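Workshop notebook, Esville shared shop, back bench
26 Jan 2024

Arm project, drive swaps. Picking up from the last entry, which ended with "should be simple from here." I have left that line in as a warning to the reader.

Swapped the finger for the narrow one. The wide one from September kept fouling on the latch, and I had run out of ways to file it that didn't turn it into the narrow one. Bolts done up evenly this time. Whoever borrowed the small hex key has returned a different small hex key. It fits, so I am choosing not to pursue the matter.

Rewrote the approach. The old path came in flat and treated the chassis as if it were square to the bench. It has never been square to the bench. New path reads the angle of the slot first and then turns the wrist to match, and it takes 8 tries at the angle before it gives up and beeps. I set the beep to the least annoying tone on the Fadum board. It is still quite annoying.

Runs 1 to 6: stalled at the latch every time. Motor current climbed to 281 on the readout and the cutoff tripped, as it is supposed to. I don't know what the units are. The Vincze driver manual doesn't either, or is keeping it to itself. I only know that 281 is bad and that the number when nothing is happening is 905, which tells you something about whoever wrote the firmware. I think the scale is upside down. Must check before anyone builds a safety limit on it. (I have built a safety limit on it.)

Shiny metal is the other headache. The ribs throw glare, and the edge finder falls in love with every one of them. It wants to put the drive in the grooves. Moving the bench lamp helped some and moved the problem some. Ended up masking out everything but the gray plate and the blue plastic, and the blue is a gift. If all hardware came in bright blue I would be done by now and have a hobby.

Next run, stopped it by hand with the caddy partway in and the finger under the drive, to look at the lineup before letting it push. Tip looks close to where I want it. I'd like it a hair farther toward the latch end, so that it doesn't twist the thing on the way in. Saved the pose as hastura_slot_b. Slot a is the one we don't discuss.

To do:
- find out what 905 means
- soft pad for the fingertip, the thin stuff, not the foam
- tidy the cable on the left side of the bench before the arm finds it
- label the hex keys
- full insert with the cutoff set low, one hand on the stop button
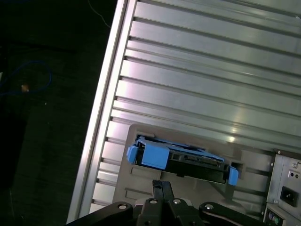 Wrist cam, pose hastura_slot_b, before the push.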